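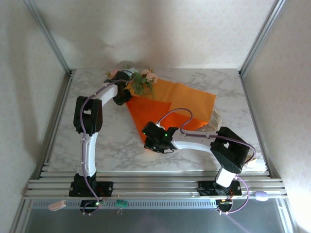

Por Vlasta Kubíček | viernes, 2 de junio de 2023

Prusto enseña a dos brazos robóticos a manejar ramos de flores

La empresa Prusto ha empezado a entrenar en su taller de Illwood una pareja de brazos robóticos para manipular ramos envueltos en papel. Una persona guía los brazos a distancia con un par de mandos y el sistema registra cada movimiento, que después sirve de ejemplo para el programa de control.

Las prácticas se hacen con flores artificiales. Una pinza trabaja junto a las rosas, en la parte alta del ramo, mientras la otra se ocupa de la parte baja del envoltorio naranja. El papel es lo que más problemas da, según el equipo – se dobla de forma distinta en cada intento y obliga al operador a corregir sobre la marcha.

Prusto quiere reunir 2000 demostraciones antes de septiembre. Los operadores graban en turnos de 50 minutos y las repeticiones fallidas se guardan aparte, con una nota sobre el error.

El proyecto se desarrolla con Bednárik, distribuidora de flor cortada, que prevé probar el sistema en su almacén cuando termine la fase de grabación. La compañía no ha dado fecha para esa prueba ni ha informado del coste.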